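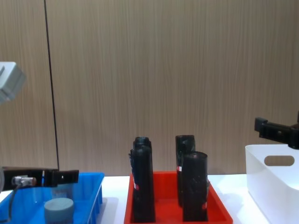 Search this site
Enter keywords Search

Progress report to the Mancuso Fund
Two-arm sorting bench, Gusel shared workshop
Submitted 2026-10-08

1. Purpose of the grant

The Fund awarded the workshop 3000 euros towards a sorting bench on which two small robot arms work side by side. The bench is meant for members who bring in mixed small containers and wish to have them sorted into trays without standing over the work. Under the agreement we report at the halfway stage on spending, on the state of the build and on any change to the plan.

2. Work completed

Both arms are mounted and can be run from a single control program, which we call Larkow. The mounting plates were cut in our own metal shop during September. The first set had to be scrapped, as the bolt holes had been drilled to an old drawing. The second set fitted.

The position of each tray is now held in a settings file that members can edit themselves. Previously a change of tray meant a change to the program, and only Thaddäus Mayrhofer felt able to make it. The written instructions for this part are in draft and run to 2 pages.

3. Handling between the arms

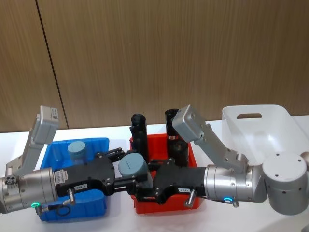
Passing work from one arm to the other has taken more of our time than any other part of the project. Each arm can reach its own side of the bench with ease, but the middle ground is shared, and the program must decide which arm has the right of way. The difficulty is greatest where the blue and red bins stand next to each other: with a grey-lidded container held above the dividing line, both grippers are in the same small space and there is little room for error in either wrist. We have therefore set a lower speed for the whole of this area. The cable beneath the left wrist also hangs in a loop over the blue bin, and we intend to fit clips so that it follows the arm more closely.

We had planned to begin the long run of 3000 movements before this report was due. It has been put back until the cable clips are fitted and the right-of-way rule has been tested for 20 hours under supervision.

4. Spending

Costs to date fall within the budget agreed with the Fund. The scrapped plates were paid for from workshop income and are not charged to the grant. We ask for permission to move the sum set aside for a second control screen to cabling and spare gripper parts. The total would not change.

5. Comments received on the draft

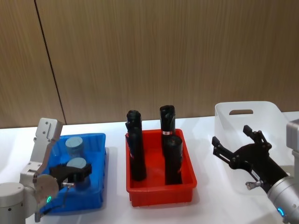 Cyrill Nägeli wrote that the lower speed was sensible for now but should not be allowed to become permanent by default, and asked that the next report state what speed the bench can hold safely in the shared area. He added that he would rather see the long run start late than see it started and stopped. We accept both points, and the speed figure will be given in the final report.

6. Next steps

Fit cable clips to both arms. Complete the supervised hours. Begin the long run. Issue the member instructions once Mr Mayrhofer has checked them against the current settings file.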